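Echo in a rented unit – panels, rugs or just live with it?

tilefloor_blues
We moved our mail-order business out of my garage and into a unit on the edge of Bretton in June. It's about 2000 square feet and the rent is fair. The problem is the sound. Every phone call I make in there sounds like I'm in a public pool, and customers keep asking if they're on speaker.

The landlord says no to anything screwed into the walls. He is fine with things that hang from the beams as long as they come down when we leave. I have a quote from Plastus for hanging baffles and it's more than I want to spend in the first year. 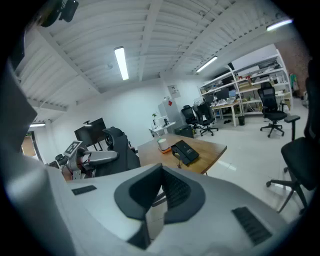
Main room. White walls, tile floor, corrugated metal ceiling on beams.

What would you do first if it was your money?

gradyline
Rugs. The floor is the biggest hard surface you can cover without asking anyone. Go to a carpet store and ask for remnants, not area rugs. I paid $106 for a piece of commercial carpet big enough to park a van on. Get felt pad under it or you won't get much out of it.

mutedcorners
I disagree with starting on the floor. Carpet takes the top off the high end and leaves the middle alone, and the middle is where voices are. Thick absorption up high is what fixes speech. With beams like that you can hang mineral wool baffles from wire and never touch a wall.

gradyline
Sure, and he just said the baffle quote was too much. He can have carpet down this afternoon.

mutedcorners
He got a quote for finished ones. Make your own. Rigid mineral wool boards, a simple wood frame, cover it in any fabric you can breathe through. Mine came to $40 apiece. Leave a gap between the baffle and the ceiling so both faces do some work.

tilefloor_blues
Does the metal overhead change anything? I assumed it was the main culprit. It's also loud when it rains but I can live with that part.

mutedcorners
Not as much as you'd think for echo. The ridges scatter sound a little, so it may be kinder than a flat ceiling. Your walls facing each other are worse. Stand in the middle and clap. If you hear a zing after it, that's the sound going back and forth between the walls.

pallet_jackie
Rain noise is a different problem and baffles won't do much about it. That needs weight or insulation at the roof, so it's on the landlord.

Where do you sit when you make the calls? You may only need to treat that part.

tilefloor_blues
At the long table, mostly. I tried the clap test just now and yes, there's a zing.

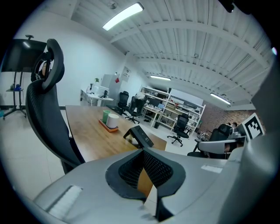
The table, with the black mesh chair pulled up to it.

pallet_jackie
Then start there. Put two freestanding screens behind where you sit, the heavy fabric kind, and a remnant underneath. Used office furniture places have stacks of them. Also try a headset with the mic close to your mouth. That alone might stop the complaints.

low_shelf
Seconding the headset. I also ran Memow on my laptop for a while, it cleans up room sound on calls. It works but it clips the start of words sometimes, and I turned it off.

I'd skip "acoustic" paint. I bought two cans of it at Boutros and could not hear any difference.

gradyline
Agree on the paint. Also, full shelves help. If you keep stock in boxes, line them up along one of the long walls and don't make the fronts too even.

mutedcorners
Boxes of what, though? Soft goods, yes. Boxes of mugs won't absorb anything.

tilefloor_blues
It's fabric and yarn, so that might work out. Plan for now is headset first, then move the yarn shelving to the long wall, then a carpet remnant under the table. If it's still bad in the fall I'll build baffles. I'll post again when the shelves have moved.

40 shares | 3 comments

Comments

rowhouse_ed: Check the fire rating on anything you hang. Our inspector asked about the fabric and I had no paperwork for it.

stitchandship: Moving blankets on a clothes rack did the job for me – ugly but cheap.

low_shelf: Any update on the shelves?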